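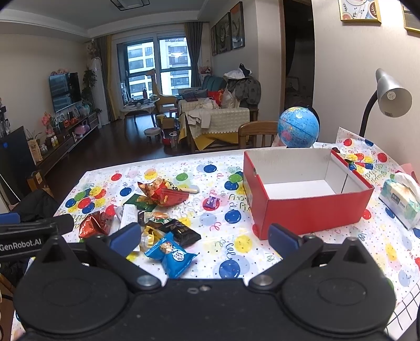
Should the snacks go into a gift box before or after you line it?

After. The lining takes up more room than people expect, and if you add it last you end up pushing it down the sides with a ruler.

The woman answering has packed snack boxes for a living for six years. She runs Mamside, a two-person business that fills boxes for birthdays, office parties and school events, and she works out of a ground-floor unit behind a bakery. She agreed to talk on a Friday afternoon, after the last pickup of the day, on the condition that she could keep folding boxes while she talked.

She started at Vetura, a mail-order gift company, where she was on the packing line for two seasons. The boxes there went out by the pallet and every one was the same.

"You had a card taped up in front of you with the order on it," she said. "Big bag, flat bag, tall packet, two small ones, lid. I could do it half asleep and some mornings I did. But I learned what a box can hold, and I still use that."

Her own orders are smaller and less regular. The largest last year was 238 boxes for a company picnic. Most are closer to 17, which she says is a school class without the kids who are out sick.

Her method begins with everything out of the box. She puts the empty box on one side of the table, open, and the snacks on the other. She does not sort them by flavor or by brand. She sorts them by what they do when something leans on them.

"Foil bags with air in them are your pillows," she said. "They fill a corner and they hold other things still. But you can't put weight on them or the seam goes. Long packets are your walls. They stand up against the side and they stay there if you wedge them. Small flat ones go wherever is left."

Anything with a stick or a long thin biscuit in it is handled last. She lays those across the top, along the longest side, and never stands them on end.

"They break at the bottom third. I don't know why it's always there. I've opened enough of them to tell you that it is."

She prefers plain cardboard boxes in one strong color, and red is the one customers ask for most. She buys them flat from a supplier called Żak and folds them herself in batches in the evening. The ones she likes have a pale inside, which makes the snacks easier to see when the lid comes up. She used printed boxes for a while and gave them up. The pattern fought with the packaging, she said, and people couldn't tell what they had been given.

The party print goes on the table instead. She keeps a stack of balloon-pattern covers at the unit and lends them to customers who are setting up a pickup table for guests. They wipe clean and they fold small. At home, for her own family's birthdays, she does the packing right on the cover and leaves it there for the cake.

"You can lose a small packet on a busy cloth," she said. "A green one on green balloons, you'll walk right past it. So I push everything into one group before I start. If it's not in the group, it's not in the box."

Asked what people get wrong when they pack their own, she thought for a while and folded two more boxes.

"They buy too much. They stand in the store and picture a full box, and a full box to them is a heap. Then the lid won't close and they start taking things out, and they take out the big one, and now it rattles."

Her advice is to buy one large bag per box, then a long packet, then small things until the gaps are gone. For a child's box she stops at 7 items. For adults she goes by weight instead, mostly because adults compare.

She does not use shredded paper unless a customer requests it. A single sheet of tissue, pressed into the corners and left loose at the top, is enough for a box that will be carried across a room. Boxes going by car get a second sheet. She won't mail them at all anymore - she tried it for one winter with a padded carton from Villen and spent January sending replacements.

Labels face the front, with one exception. If the ingredients list is on the back and the box is for a school, she turns the packet around so that a teacher can read it without unpacking anything. She also writes the contents on a card and tapes it under the lid. A mother asked for that once, for a child with a nut allergy, and it is now done for every order.

June is her busiest month, with end-of-school parties and the first of the summer birthdays. This year she has 71 boxes booked for one weekend, and her sister is coming in to help with the lids.

"She's fast, but she closes them too early," she said. "I like to look at them open first, all in a row. Sometimes you see that one of them got two of the same thing."

By then the stack of flat cardboard beside her was down to the last few. She folded those too, set them inside one another, and went to look for the tape.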